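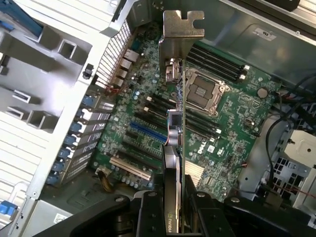
Second-hand Dell workstation, NVIDIA card and an empty CPU socket - what order do I put it all together?

Posted by oltgate_attic, November 24, 2025

Hello all. I picked up an old Dell workstation from the reuse shop in Oltgate last month and I'm slowly turning it into something my daughter can do her drawing and video bits on. It came with no processor and no memory, so at the moment it's a case, a green Dell board and a lot of hope! I've got an NVIDIA graphics card to go in it as well, and a processor that the seller on Naidoo swears is the right one for the board.

I've got it lying on its side with the panel off, and I've been looking at where everything goes. There's a blue PCIe slot with a black one next to it, then a white slot which I'm told is old PCI. The memory slots are in two banks of four, one each side of the socket.

So, my questions. Does the card go in the blue slot or the black one? Should I do the processor first? And do I need to fill all the memory slots, or will it run with fewer? I've got 3 evenings before she's home and I'd rather not spend them taking it apart again.

- - -

slow_solder
Member for 6 years

Processor first, then the cooler, then memory, and the graphics card last of all. The card is the biggest thing you'll be putting in, and once it's there you'll be scraping your knuckles on it every time you reach for anything. I learnt this on my own machine and had the card in and out 5 times in one afternoon.

For the socket, push the lever down a touch and sideways to free it, lift it, and the metal plate comes up. Don't touch the pins underneath, not even to get a bit of fluff off. The processor should drop in under its own weight, and if it doesn't, turn it round and look for the little notches or the triangle in the corner. Do check the exact model against the list for your machine first though - a chip can fit a socket perfectly and the board will still refuse to start with it.

Which slot depends on the model. Get the owner's manual for yours from the Dell support pages and look at the page with the board drawing. On a lot of these the slots look the same length but don't run at the same speed, so I wouldn't go by colour alone.

When you do put the card in, hold it by the edges, line up the metal bracket with the opening at the back and press straight down until the catch clicks. If it needs an extra power lead, plug that in before you close up.

- - -

lama_lad

blue one. always the blue one. mine worked

- - -

tea_and_ribbon_cables

I'd go with the first reply, plus a few things. Memory doesn't have to fill every slot, but it does matter which ones you use, and the manual will have a table for it. With a slot bank on each side it's easy to put the whole lot in one bank and then wonder why it's beeping at you (ask me how I know).

Change the coin battery while you're in there too. An old one will lose your clock and settings every time it's unplugged, and it's such a cheap thing to swap. Mine came out with a fingernail and a bit of swearing.

Oh, and unplug it at the wall, and touch some bare metal on the case before you pick anything up. Let us know if it boots!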